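The Tea Box: Sorting Small Things at a Shared Table

Project report by Declan Ó Briain, with Baoshan Qiu and Vasylyna Pylypenko

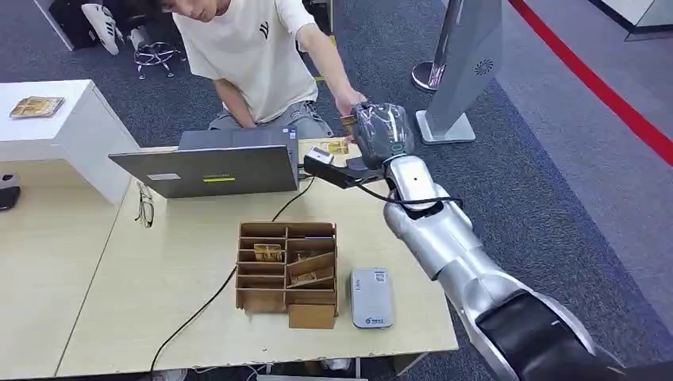
Fig. 1. The cardboard organizer on our work table, with a small gold-colored packet above it.

So, our project started with a drawer. The student kitchen at Perron has one deep drawer where everybody dumps tea bags, sugar sticks, instant coffee, soy sauce from takeout and those tiny salt packets, and every morning somebody stands there digging through it. Vasylyna once spent a full 90 seconds looking for a peppermint tea (she timed it, and she was mad). When our design course asked for a small piece of furniture or storage that solves an everyday problem, we already had our problem!

We looked at what you can buy first. Stuven, the home store near campus, had a very nice tea chest with a lid, but it was way over our budget and it wouldn't fit in the drawer anyway. We decided on cardboard. You can cut it with a knife and a ruler, you can ruin a piece and not feel bad, and the bike shop gives it away.

Building it

The design is simple. It's an open box with long strips running one way and short strips running the other, and every strip has slots cut halfway through so they slide into each other. I figured this would take an afternoon. It took us most of July, on and off, and I blame the slots. If a slot is too tight the strip buckles when you push it down, and if it's too wide the whole grid leans over like a tired fence. Baoshan worked out that we should cut each slot just a hair wider than the cardboard and then test it on a scrap first. After that things went a lot faster.

Our first version was all glued. Big mistake! We wanted bigger compartments on one side for the coffee sachets and couldn't move anything without tearing it. The second version has no glue on the inside at all, only on the outer walls, so you can pull out a strip and put it back somewhere else. I still think this is the best thing about it, and our instructor, Mackenzie Bélanger, liked it too, although she did say the corners looked "chewed." (They do. My knife was dull and I was too lazy to change the blade.)

Trying it out

We did our trials at a table in the Umthorpe building, with the box out in the open where you can see down into all the compartments. I typed notes while we worked, which is why my notes are so messy. Half of them are just things people said, like "where do the flat ones go" and "who drinks this."

We ran 2 rounds. In the first one the compartments had no labels, and people put each packet wherever they felt like it. I expected chaos and it was kind of the opposite. People sorted by color without being told to, with all the shiny ones together and all the greens together, even when that meant coffee ended up next to vanilla sugar. It looked lovely and it was no help at all if you wanted a decaf.

For the second round Audrey-Anne Lemieux from the year below made little paper tabs with the names written on them, and folded them over the top of the partitions. Finding things got much easier, but putting things away got slower, since people stopped to read. A few got annoyed and dropped their packet in the nearest opening. We also found out that thin flat packets slide down and lie on the bottom, and then you need skinny fingers to get them out. Thick ones stand up fine.

What we'd change

The compartments are too deep for sachets, plain and simple. I'd cut the walls down or put in a false floor, maybe just a folded piece of card in each one. I'd also like one bigger bin at the front for the stuff that doesn't belong anywhere (there's always a lone ketchup). Vasylyna wants to coat the bottom with something so it survives a spill, and she found a wax called Lollik that might do it, but we haven't tried it yet and I don't want to promise anything.

Costs were tiny. We paid for glue, knife blades and one steel ruler, and we borrowed the cutting mat from the print room. The drawings and the slot template are in the course folder if another group wants to build one. Please use a fresh blade!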